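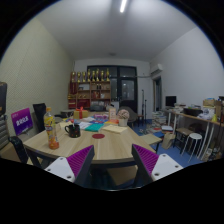 Re: [clembridge-office] Clearing the meeting table before Thursday

On Thursday morning someone wrote:
> Can we please get the big table cleared? Skisik people are in at 2
> and they'll want to spread out their drawings. Anything left on it
> by lunch goes in a box. Also does anybody need the colored folders
> or are those from the Marchetti job?

Okay, I went in with my coffee and had a look, so let me save you all a trip!

The folders (blue, pink, orange, white, and all the paper in between) are mostly mine, and yes, a lot of it is Marchetti. Please don't box those. I have them in an order that makes sense to me, even if it looks like somebody dropped them, and I'll carry them to my desk before lunch. If you find a loose invoice for 3,915 in there, that one is Fludov and I've been hunting for it since April, so shout.

The teal notebook isn't mine. Neither is the beige book next to it. I'd put both on the little round table by the trophy shelf and let the owners find them.

Yellow gift box with the red ribbon: leave it alone please, it's for the front desk and the card hasn't gone all the way around yet. I still need 4 signatures, you know who you are.

The orange drink is half gone and has been claimed by no one. Fridge or sink, I don't care which. The black mug with the white and red dots is a nice mug and it would be a shame if it ended up in my cupboard, so come get it.

I vote we keep the pink flowers where they are, down at the far end. They're fake, they don't need anything, and they cheer the place up. The purple sign can go out in the hall if the visitors need the elbow room on that side.

Does anyone have a spare box, by the way? The last one I had went to Skisik with the samples in it and I never got it back.

> Thanks all, and please push the chairs in.

Will do!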